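Nollska is teaching two robot arms to set a table, one cup at a time

December 8, 2021

I spent most of yesterday watching people move a cup onto a plate, and I'd go back tomorrow if they let me. The folks at Nollska, the small robotics outfit that moved into the old Cordeiro building last January, have started collecting examples for a learning system they call Loltberg, and they were nice enough to let me pull up a stool and get in the way.

The idea is pretty easy to follow, even for me. You don't write out a list of instructions for the arm. A person drives it through the job by hand, using a smaller set of control arms on a bench nearby, and the computer saves everything as it goes – the video, the joint angles, when the gripper opens and when it closes. Do that enough times and the software starts to work out what the job looks like from start to finish. Each run gets called an episode, which made me think of television, and a few of them are about as tense!

Right now they're on tableware. The target for this first round is 400 episodes, and when I left they had 151 saved. The operators trade off every 24 episodes (wrists get tired, I tried it and mine did too), and whoever just came off the controls goes through the new recordings and tosses the bad ones. A run gets tossed if the operator paused too long, or bumped the plate, or forgot to bring the arms back to their starting spots at the end. I was surprised how picky they were. One that looked perfect to me went in the trash over a little wobble on the way down.

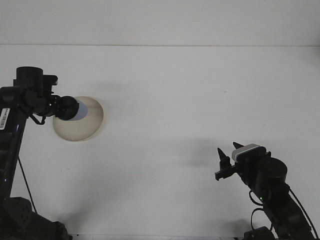
Does a system like this need a perfect demonstration every time? What it needs is a clean finish and plenty of variety along the way, so the Nollska crew keeps the small corrections in and throws out the runs where the operator got lost or gave up.

The variety part is where things get fussy. Between episodes somebody slides the plate to a new spot, turns the cup, or starts it from a different side of the table. There's a printed sheet of starting layouts taped up by the monitor, and people check them off in pencil. I asked why they don't just put things wherever they feel like, and was told that people left to themselves put the plate in the same three places all day long. I tested this on my own kitchen table last night and, yep, same three places.

I got to drive for a bit myself. It's harder than it looks! You have no feeling in your fingers for how hard you're squeezing, so you watch the gripper and go slow. My best attempt took me up to 171 seconds, and a regular operator does it in a small fraction of that. Mine did not make the cut.

Once the cup and plate round is finished, the recordings go over to the Prollbridge office, where the training gets done on bigger machines. Then the arms here will try the job with no one at the controls, and the crew will see which starting layouts give it trouble and record more of those. Bowls are next on the sheet, then spoons, and everybody I talked to is dreading the spoons.

Nollska is looking for a couple more part-time operators for the next round. You don't need any background in robots, but you do need patience – there's a sign-up form at the front desk of the Cordeiro building, and they'll give you a practice hour before anything you do gets recorded.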